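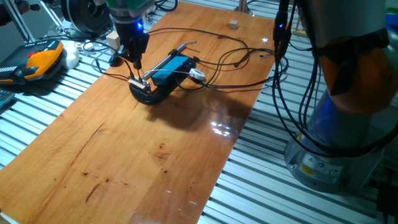 The board on the bench, with the cables still on it.

I've had the long board for three years and have never given it a proper post, so this is that post. People mostly write to me about small boxes and shelves, but this is the piece of wood I get the most use out of.

It came from Horácio Ramalho, who was clearing out his shop in Pradden and wanted it gone before the weekend. I drove over on a Wednesday after work and paid him what he asked. He had already varnished it. I would have picked something duller, but the glossy finish has held up and I've stopped thinking about changing it. In the right light it goes from honey to a fairly strong orange.

The knots are what sold me. Most of them are small and dark and sit close together, and there is a long dark streak down toward one end that looks like a crack. I keep getting asked if I'm going to fill it. I'm not. I run a fingernail along it every few months and it feels the same as it did when I brought the board home. 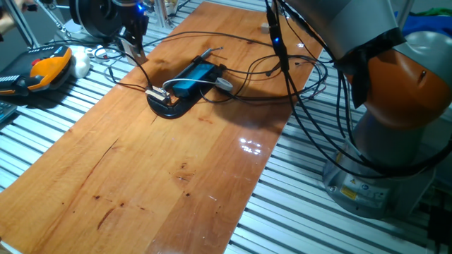

The other question I get is why I put a good board on a slotted aluminum table. The table is flat and it doesn't move, and that covers most of what I need. The slots are a pain for anything small. I have lost screws, a pencil and one very nice brass washer down there. With the board on top I have a smooth surface to work on and the slots are still free on both sides for clamping.

Glare is the one real drawback. A varnished top under an overhead light gives you a white patch wherever you happen to be looking. I tried a cheap Gomby lamp with a diffuser and it helped a little, but I had to put it so far off to the side that my own hands were in the way. I've gone back to the ceiling light and I just move my head.

Care

Very little. Dry cloth most days, damp cloth when there's glue. I used a Protton polish once and it left a haze that took an evening to get off, so I don't use polish now. If the finish ever wears through I'll sand the whole thing and start over — I have a can of Ramanauskas satin on the shelf for that day.
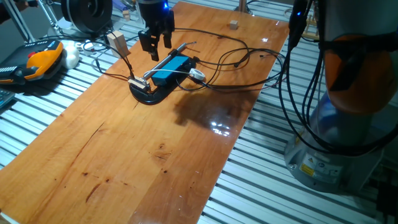 Cables

Black cables take over any flat surface I own. They end up in loops across the board and then I'm working around them. I've tried ties, and I cut them off again within a day every time I need a bit more length. What I do now is push the loops toward one end and keep the other end clear. The plugs are harder on the varnish than the cords are, so I try not to drag them. So far I've found one mark I think came from a plug, and you have to get down low to see it. 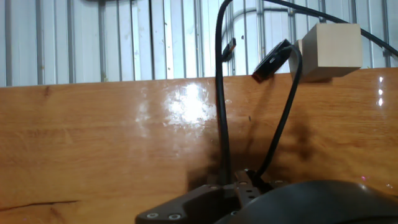
Blocks

I keep a few plain wood offcuts on the board, including a little cube. They're good for propping things up or checking a height, and I like having something pale next to all that orange. The cube tends to live out at the far edge. It should probably go in a drawer.

Next on the list is a second board for the other half of the table, a bit narrower, in whatever I can find by June. If anyone near Pradden is getting rid of a long plank with knots in it, send me a note with the length.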